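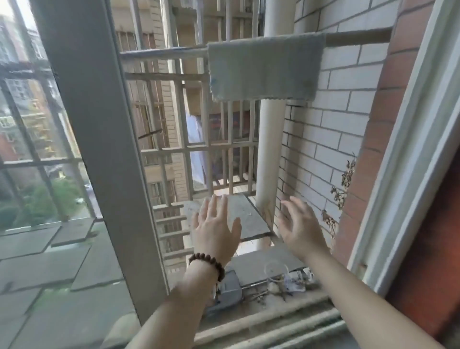 Section 4. Placing the Magnusson Tablet for First Use

The Magnusson tablet completes its initial set-up over a wireless connection and must remain in one position until the process has finished. Select a level indoor surface within range of the router and close to a power outlet. Surfaces outside a window, such as a stone slab projecting beyond the sill, are not suitable, even where a metal security grille is fitted. The tablet and its charger are intended for indoor use only.

Before you begin

You will need the tablet, the supplied charger and cable, the name and password of your wireless network, and a Javthorpe account. If you do not have an account, you may create one in step 5.

Charge the tablet for 30 minutes before switching it on for the first time. The charging light is amber during charging and green when the battery is full.

Initial set-up

1. Press and hold the power button until the Wornon logo is displayed, then release it.

2. Select your language and region. The region determines the date format and the content available in the store.

3. Choose your wireless network from the list and enter the password. Passwords are case-sensitive.

Note: If your network is hidden, select Other Network and type its name exactly as it was assigned.

4. Wait while the tablet checks for system software. If an update is offered, select Install. The update requires 1,168 MB of free storage.

Caution: Do not switch off the tablet or disconnect the charger while an update is being installed. Interrupting the update may make the tablet unusable.

5. Sign in to your Javthorpe account, or select Create Account and follow the instructions on the screen.

6. Set a screen lock code. After 10 incorrect attempts the tablet is locked and must be reset through your account.

7. Select Finish. The home screen is displayed.

Transferring data from an earlier tablet

Place both tablets side by side and open Ulergate Transfer on each. Confirm that the same code appears on both screens, select the items to be copied, and select Start. Purchased applications are not copied and must be downloaded again from the store.

If the message "Error 69" is displayed, the connection between the tablets has been lost. Restart both tablets and repeat the transfer. Items already copied are retained.

For battery care and charging precautions, refer to Section 5.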